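Workbench > Grippers and End Effectors > Choosing and Comparing

Linkage gripper or parallel gripper for taking old computers apart?
Posted by Annelies Baert, 2020-08-19
3 comments

Hello everyone, and thank you in advance for reading, as I know I tend to go on a bit! I have a small arm on a bench in my garage and I'm teaching it (well, trying to teach it) to help me strip old desktop computers for parts. The arm is fine. What I can't settle is the gripper. Since June I've been borrowing a Gredari parallel gripper, the kind where two flat jaws slide straight toward each other, and it's lovely on drives and memory sticks. It's hopeless down inside the case though, because the body is so wide that it bumps into everything before the jaws get near the part.

A friend has offered me a Tellunico Fang, which closes with linkages and comes to narrow tips, for $299. That's a good chunk of my hobby money for the year, so I'd love to hear from anybody who has used both kinds, especially on sheet metal: drive cages, brackets, little posts and tabs, that sort of thing. I also have a wrist camera to mount and I'd like to know if it can still see past all those links.

Toshio Amano
14 helpful votes

Hi Annelies, what a nice project! I ran both styles side by side for a good while and ended up keeping both, which I realize doesn't help your budget. Narrow tips make a world of difference once you're working between a board and a bracket. My parallel jaws open to 49 mm and hold flat things beautifully, but I was forever backing out and coming in again from another angle.

The trade you make is that on many linkage grippers the tips swing through a small arc as they close. If you line up perfectly with the jaws open, you can find you're a couple of millimeters short by the time they meet. I teach the closed position first, write it down, and then work backward to the approach. Go slowly on stamped metal too, and keep the force low to begin with, as thin tabs bend sooner than you'd think. I put a scratch across a perfectly good board in my first week and I'm still a little sore over it. 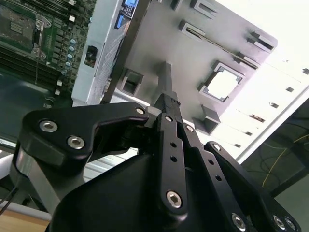

Can I use the same grip force for a thin metal post and a drive cage?

Start with separate settings, a low one for the post and a higher one for the cage, and raise each a little at a time until the part stops slipping.

As for the camera, mine sits close behind the fingers and I lose a fair bit of the view to the links. I can still see the tips, and for the final approach that's the bit I care about. For finding the part in the first place I added a second camera on a stand, up and to the side, and I wouldn't go back to one. Do check the linkage screws every so often as well. Mine worked themselves loose twice before I bought threadlocker.

benchmouse
2 helpful votes

get the Fang. had the Nornance one before that and the fingertips wore down fast, plus no spares. Ask your friend if the $299 includes the cable, mine didn't

Share this page (2)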